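Skastau Lab
Home | Papers | Grippers | Notes | Comments

By Ó Briain, October

4. Comparing two fingertip profiles on small and soft items

Section 3 set out the force calibration. We now turn to the part of the study we enjoyed most, which was putting both fingertip profiles to work on the same pair of arms and seeing how far a change of shape alone would carry us. Profile A is the Moramen tip, flat-faced with a thin skin. Profile B is our own Skastau tip, with a rounded, padded end. Motors, control gains and approach speed were held fixed throughout, and each profile ran through 1000 attempts split evenly over the 4 object classes: small metal parts, sliced bread, lidded jars and soft bags.

4.1 Small metal parts

Metal parts are hard on any parallel gripper. The contact patch is tiny, the surface is slick, and a small error in wrist angle can spit the part out sideways. We therefore relied on the wrist camera for the last stretch of each approach and for checking the grasp once the fingers had closed (Figure 1). Reflections were a worry when we planned the trials, but a bright glint turned out to be a very handy cue! The checking routine looks for a light patch between two dark tips, and it needed very little tuning. 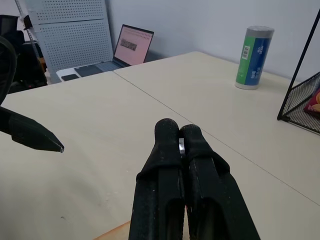
Figure 1. Wrist camera view of a small metallic piece held between the fingertips.

Profile B did better in this class, and by more than we had hoped. Most of its losses came early in the approach, when the planner picked a poor yaw angle; once the part was pinched it tended to stay pinched. Profile A lost more parts during the lift. We suspect skin wear, and Section 6 returns to this with the Brulamham wear test.

4.2 Sliced bread

Bread was added at the request of our partners at Brulamham, and we are very glad they asked. It tears, it sags, it sheds crumbs onto the pads, and no two slices have quite the same thickness. A controller that looks wonderful on rigid blocks can fall apart here within minutes.
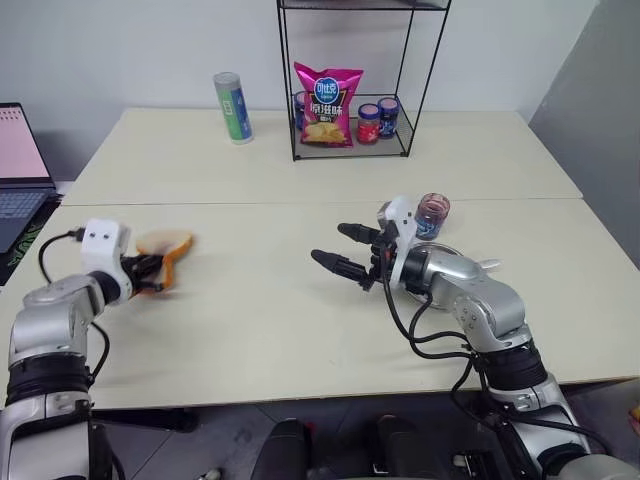
The main result for this class is that closing speed mattered more than final force. With a slow close, both profiles could hold a slice without visible tearing at settings we had written off as too strong. Grip placement came next. We told the planner to take the slice near its lower edge and hold it out flat over the table, as the left arm is doing in Figure 2, with the second gripper open and within reach of the work area. The plate was left on the table during these trials so that the planner had to keep track of an arm passing over a shiny rim, and the head camera coped with this much better than the depth sensor did. Across both profiles and all classes we logged 3494 usable camera clips, and the bread clips are the ones we keep going back to.

Full counts for each class are given in Table 3. Readers who want to repeat the bread trials should set the close time to about 800 ms and adjust from there.

Comments

gripfan: Great to see bread in a benchmark. Did you clean the pads between slices?

Ó Briain: Yes, a dry brush after every slice. Crumbs made a clear difference with Profile A.

tess_m: Would love the same test with a three-finger hand. Is the close time ramped or constant?

Ó Briain: Ramped, with the same curve for both profiles. The curve is in Section 3.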